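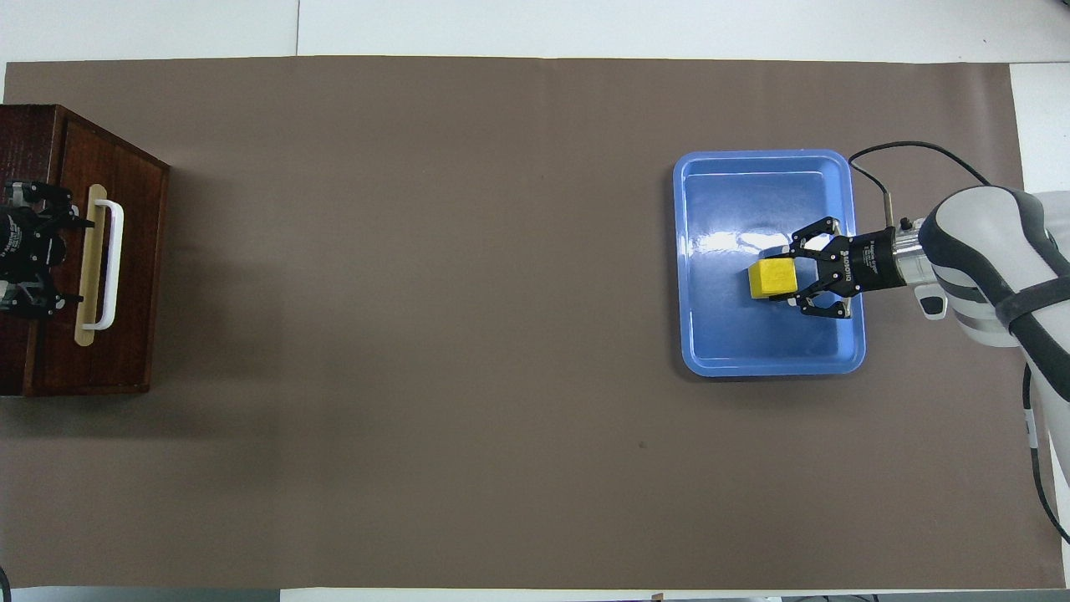 Step 2. Cover the Work Surface

Lay a sheet of plain brown paper on the table before any item is brought out of storage. The paper should be large enough for the item to be turned over without leaving the sheet. Smooth it by hand from the center outward. Faint creases are acceptable, but a torn sheet must be replaced.

Step 3. Examine the Item

Wooden boxes and small cabinets are examined closed first, then open. Do not lift a box by its handle. Support the base with both hands and set it down gently. Record any loose joints, scratches or missing fittings on the Naseck form.

Step 4. Remove Dust

Use a soft, dry brush and work along the grain. Water, polish and household sprays are not permitted. Allow 7 minutes for each side of a small box. Dust that does not lift after two passes should be left in place and noted on the form.

Step 5. Return the Item to Storage

Wrap the item in clean tissue and attach the numbered tag with cotton tape. Items numbered 100 to 300 are kept in the Rarken room. Questions about handling may be sent to Weronika Kaczorowski, Collections Office.

This site uses cookies to improve your visit. Accept | Manage settings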